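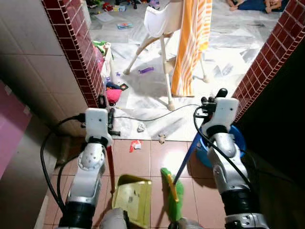

Rosaire, replacement pans for the Clillgate flats: I would stay with a flat plastic one. The lip has to sit level on tile or fine dust goes underneath — grout lines make it worse. The yellow-green pan with the red handle has only a slightly raised rim, fine for wrappers and scraps at a doorway but poor for grit. Trimell list a deeper one, part 688.

On Thursday Rosaire Doucette wrote:
> Do we need the rubber-lipped pans from Lachance for the
> tiled passages, or will plain ones do? I have 2 left in
> the store and want to order 6 before October.

Plain will do. Order the 6.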